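Clelley hall still waiting on its promised furniture

The big open hall that Clelley leased to Tosport in August was supposed to be a furnished work space by now. So far it is a large pale floor with a few pieces of furniture set far apart on it.

Tosport's own announcement listed 126 pieces of furniture, laid out as a string of small home and office corners where people could work, meet or test products. What visitors find is harder to sum up. There is a red rug, a couple of office chairs, a coat rack by the big window and some small tables. One of the tables has a checkered cloth and a vase of flowers on it, and was described on a recent tour as the "dining area."

Tín Kiều, who manages the space for Tosport, says the layout is deliberate and the rest is on its way from Macedo, the supplier.

"People want room to move," Kiều said. "If we put everything in at once, you couldn't walk through here. We'll add to it as we see what gets used."

That may be so, but it isn't what was advertised. The brochure handed out at the opening shows full bookcases, sofas and a proper kitchen, and it makes no mention of adding things later. Asked when the next delivery is due, Kiều said Macedo had not given a date. Macedo did not answer two messages left at its office.

Day passes cost $33, and a month costs six times what a neighbor, Tradier, charges for a desk in a plainer building with fewer windows. Tradier has 46 desks and says most of them are taken. Tosport would not say how many passes it has sold.

The building does have things going for it. It is bright, the ceiling is high, and there is an upper level with railings that could hold a lot more than it does. The lease runs long enough for Tosport to fill the place if it means to. Clelley, which owns the building, said only that the rent is paid and that furnishing is up to the tenant.

Kiều said a second rug and more shelving are next on the list, and that the upper level will be opened "when it's ready." The brochure is still being handed out at the front desk. Day passes are sold from 9 a.m., and there are no refunds.

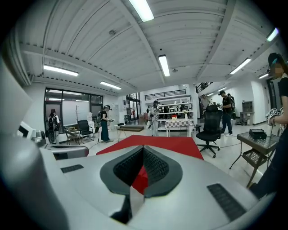

The red rug and checkered tablecloth in Tosport's hall at Clelley.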